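Comparing Two Grippers for Handling Lab Glassware
Thanakorn Srithong and Erlinda Galang, project report, 21/08/2023

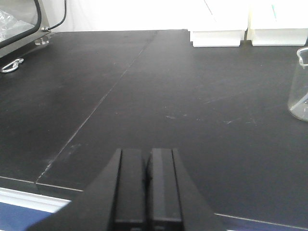 Figure 1. Wrist camera view of the parallel gripper over the bench, fingers nearly closed, with a beaker at the right.

1. Purpose
Our task was to choose a gripper for the Wasum arm in the teaching lab. The arm will move empty beakers from the bench to a drying rack. We compared the Arkar, a parallel gripper with stiff grooved pads, and the Vultari, which has soft curved fingers.

2. Method
Both grippers were mounted on the same arm and run from the same controller. Each one made 90 pick attempts, using beakers of 4 sizes. A pick counted if the beaker was lifted, held for 2 seconds and set down upright. The wrist camera stayed in one position for both sets.

The black bench top caused some trouble in the camera work. Clear glass on a dark surface gives a weak edge, and pale scuffs on the bench were sometimes picked up as part of a rim. We raised the detection threshold in July and repeated the first set with the new value.

3. Results
The Arkar did better on the small beakers and placed them closer to the target. The Vultari held the largest size more reliably – the stiff pads tended to tilt it during the lift. Changing fingers on the Vultari also took longer, as the air line has to come off first.

4. Choice and remaining work
We recommend the Arkar with softer pads. Wear is still an open point. The plan is to run 3,000 open and close cycles and then repeat the test with the largest beaker.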